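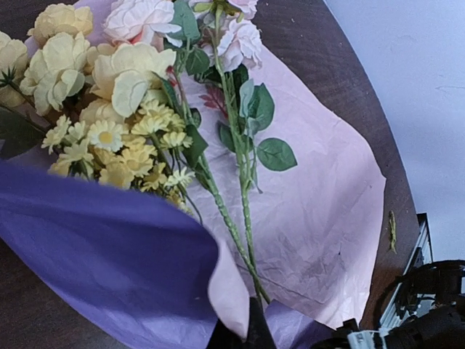
*Cream roses and purple tissue on the round table*

**Jostthorpe fans' board > Rugby league > Away days and selection moans**

**prop_forward_pete** wrote on 07/04/2024:

Right, who's going to Tuvell for the cup game? I've got two seats going spare in my car and I'm leaving stupidly early because last time we sat behind a caravan the whole way and missed the first try. Petrol money and a decent bacon sandwich gets you in.

Also, can someone explain why Entwistle is still at full back? I like the lad, but he dropped two high balls in the first 12 minutes last week and you could feel the whole stand tense up every time one went near him.

**wenlambert**

I'll have a seat please Pete! Wendy Lambert, the one with the orange flask, we met at the Christmas do in December.

Not having the Entwistle stuff though. He made the break for the winning try and he's been playing with a strapped shoulder for weeks. Who else have we got?

**terrace_goat**

Stollelska. He's quick, he's safe under the ball and he's wasted on the wing, where he gets about as many passes as I do.

**prop_forward_pete**

You're in Wendy. And yes, Stollelska for me too. I know the coach says he can't organise the defence, but give him a go at least.

**KellyP_1**

Give him a go in a knockout game? With their kicker? No thanks. I watched Stollelska at full back for the reserves and he was all over the place, running up when he should have been sitting deep. Lovely in attack, I'll grant you. 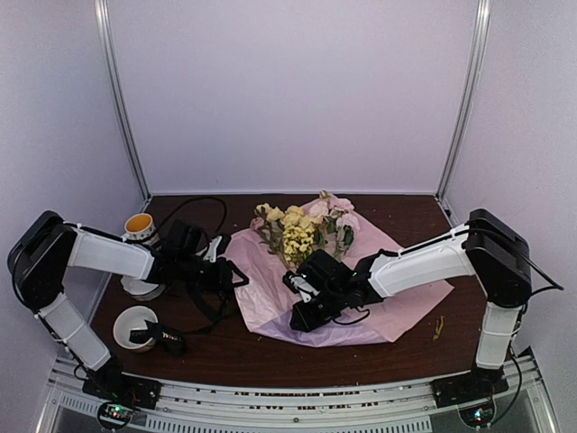

*Photo: Kelly Pearce*

Anyway, tickets. The club sent us 400 and the office told me this morning they'd nearly gone, so don't leave it until the night before like some of you did for the last round. You can pay on the gate but it's dearer, and you end up at the end with the pillar.

**terrace_goat**

400 is a joke. We took 900 there two seasons back and made more noise than they did.

**wenlambert**

We did, but we were top of the table then, Goat. I can remember when you could have lain down across a whole row and had a nap.

Kelly's right about the kicker. He puts them up so high they come down with snow on. I'd rather have somebody who's been under a few of those, dropped ones and all.

**prop_forward_pete**

Fair enough, but if the first one goes through his hands I'm going to be unbearable all the way home — you've been warned, Wendy.

**wenlambert**

I'll bring earplugs. What time are we setting off?

**prop_forward_pete**

Half seven from the club car park. One seat left if anyone wants it.

**terrace_goat**

Go on then. But I'm not sitting in the back with the flask.

**KellyP_1**

Can one of you grab me a programme? I'll be on the supporters' coach, and they always sell out before we get parked.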